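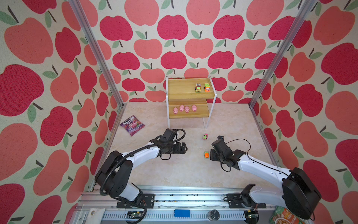 June meeting, upstairs room at the Jilport boathouse, 7.30pm start

I said I'd take the notes again, so blame me for the spelling! Apologies were read out and last month's minutes agreed, once I'd put right the name of the slipway (it's Melline, I'd written Wiriya all the way through).

**Wiriya weekend**

Most of the evening went on this. We've got 78 people down for the sea kayak trip, well up on last year, and the campsite wants a deposit of £200 before they'll hold the bottom field. Agreed to pay it. I asked if we could have the field nearer the toilets and was told I ask every year (I do, and I'll carry on).

We'll run two groups on the water, one hugging the shore to the sandbar and back, the other going right round the point if the wind behaves. Anyone wanting the long route needs to have done a rescue session with us first. There was a bit of grumbling over that but it was voted through.

**Boats and kit**

Two of the Kedix doubles have leaky hatches. We had a long chat over whether to patch or replace, and in the end we're patching for the summer and looking again when the season's over. The smaller buoyancy aids keep ending up on the wrong pegs – please, please hang them by size.

**Melline slipway**

Still slimy. The harbour office has been written to again, no reply yet. Launch from the beach side at low water until we hear.

**Any other business**

Somebody's left a blue dry bag and one sandal in the changing room. Tea money is short. I'm bringing flapjacks next time, same place, 7.30pm.

Closed at 9.10pm.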